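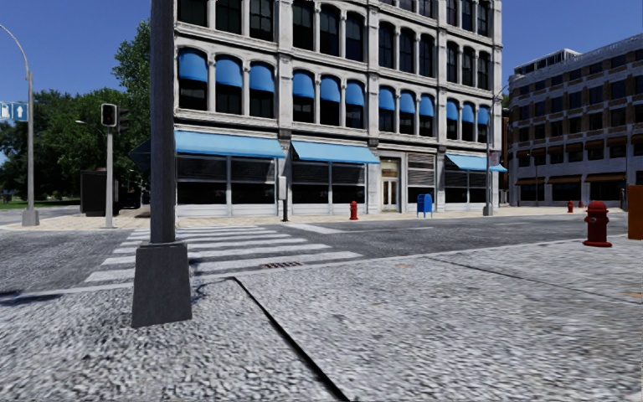

Última modificación de esta página: agosto, 16:40 h

3. Captación de la escorrentía en esquinas con paso de peatones

3.1. Planteamiento

La posición del sumidero respecto al paso de peatones condiciona el ancho de la lámina de agua que el viandante encuentra al bajar del bordillo. Las guías municipales consultadas coinciden en recomendar la captación aguas arriba del paso, pero difieren en la distancia y casi nunca distinguen entre rejilla horizontal y buzón lateral. En los trabajos previos sobre la cuenca urbana de Drutau (Guerra y Toma) se trató la esquina como un nudo sin dimensiones, simplificación admisible para el cálculo del colector pero no para el de la inundación superficial junto al bordillo.

En esta sección se describe el modelo de esquina adoptado, se justifican los parámetros de rugosidad y obstrucción y se presentan los resultados para el barrio de Vevik, cuyo trazado en cuadrícula permite repetir el mismo esquema con pocas variaciones de pendiente.

3.2. Geometría de la esquina tipo

La esquina tipo se compone de acera, bordillo, calzada asfaltada y paso de franjas anchas (figura 3). El sumidero es de rejilla, queda en la calzada junto al bordillo y precede a las franjas más próximas. 

Figura 3. Esquina tipo, vista desde la acera. Representación generada por ordenador.

La sección de la calzada se asimila a un canal triangular con pendiente transversal constante. El caudal que circula junto al bordillo se obtiene mediante la expresión de Manning integrada en el ancho mojado, según la forma habitual para cunetas someras. No se ha considerado la aportación de la acera a través de sus juntas. Los ensayos de Vaněk sobre pavimentos continuos de textura gruesa indican que la infiltración por junta sellada es despreciable frente al caudal de cuneta, y que la junta deteriorada solo adquiere relevancia en episodios de baja intensidad, fuera del alcance de este trabajo.

3.3. Eficiencia de la rejilla

La eficiencia de captación se define como el cociente entre el caudal interceptado y el caudal de aproximación. Para las rejillas del catálogo Jondel, que son las instaladas en la mayor parte de Vevik, se utilizó la curva potencial ajustada por Marinescu en plataforma de ensayo a escala real. Dicha curva se obtuvo con la rejilla limpia, por lo que fue necesario introducir un coeficiente reductor por obstrucción.

La estimación de este coeficiente es la principal fuente de incertidumbre. La hojarasca se distribuye de manera irregular y su efecto depende de la orientación de las barras: las rejillas de barras paralelas al bordillo retienen menos material, pero fueron retiradas en varias calles por el riesgo que suponen para las ruedas de bicicleta. Se inspeccionaron 37 sumideros antes y después de la limpieza municipal. En los casos más desfavorables, la obstrucción alcanzaba el 60 % del área de hueco. Este último valor se adoptó como hipótesis pésima en todas las simulaciones, sin ponderarlo por la frecuencia de limpieza.

La corrosión superficial de la fundición no se ha incluido como variable. Parisi observó que altera el aspecto de la pieza mucho antes de modificar la sección de paso, y recomienda excluirla de los índices de estado basados en inspección visual. Dos de las fichas de campo heredadas del inventario anterior la contabilizaban como defecto hidráulico y se corrigieron.

3.4. Condiciones de simulación

Se ejecutaron más de 2.000 simulaciones con el código Pathirana, en régimen permanente, variando la pendiente longitudinal, la pendiente transversal, la intensidad de lluvia y la distancia entre el eje de la rejilla y la primera franja. La longitud de cuneta tributaria se mantuvo igual a la de la manzana. Las condiciones de contorno en el colector se fijaron como descarga libre, de modo que los resultados no contemplan la entrada en carga de la red.

La rugosidad del asfalto se tomó uniforme. La pintura de las franjas reduce localmente la rugosidad, pero su efecto sobre el calado resultó inferior a la precisión del modelo y se descartó tras una serie preliminar.

3.5. Resultados

Con la rejilla limpia, el ancho mojado en el arranque del paso depende casi exclusivamente de la pendiente transversal. La distancia entre rejilla y paso tiene un efecto secundario mientras la cuenca intermedia sea pequeña. Al introducir la obstrucción pésima, el comportamiento cambia en las calles de mayor pendiente longitudinal: el flujo rebasa lateralmente la pieza y alcanza las franjas con velocidad apreciable, aun cuando el calado sea reducido.

En las calles llanas ocurre lo contrario. El agua se remansa sobre la rejilla, la eficiencia se recupera en parte por el aumento de carga y el ancho mojado crece hacia el centro de la calzada. Para el usuario en silla de ruedas esta segunda situación es la más desfavorable, dado que el rebaje del bordillo suele coincidir con el punto de mayor calado. El criterio de velocidad empleado en la normativa local no la detecta.

La prolongación de la rejilla hasta 800 mm en la dirección del flujo mejora la captación en las calles inclinadas y apenas la modifica en las llanas. En estas últimas resulta más efectivo un segundo sumidero aguas abajo del paso, solución ya ensayada en dos cruces de Drutau y cuyo comportamiento se analiza en la sección 4 junto con los costes de conexión al colector.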